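Doravico opens a toy and storage corner in its Valcárcel shop

Valcárcel, 26th March. The household goods shop Doravico opens today a new corner for families who want to keep play things in order at home. The corner is called Fellia and is on the ground floor, next to the kitchen department.

In Fellia the customers will find open bins with small handles, carrying boxes with lids, little cabinets with drawers, and play food and plates for children from 2 years. All of it can be tried on a table before buying. Parents may bring the measures of their shelf, and the staff will help them to choose a box that fits.

"Many families tell us that they have enough toys but no place for them," says Sérgio Carvalho, manager of the shop. "We wanted to show the toys and the boxes together, at the height of a child, so that the child can also put them away."

The products are delivered by Losteck, with whom Doravico works since November. Single bins cost from 5 euros. During the opening period there is a reduction of 30 per cent on the second storage box, for holders of the customer card.

On the display table, a yellow toy banana and a pink plastic plate lie near an open drawer, and a large cream-coloured box with a carrying handle stands on top of the dark brown cabinet.

Families can visit the corner during the normal opening hours. Questions from the press are answered by the shop office, extension 321.

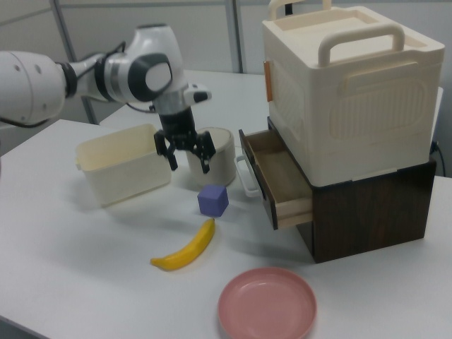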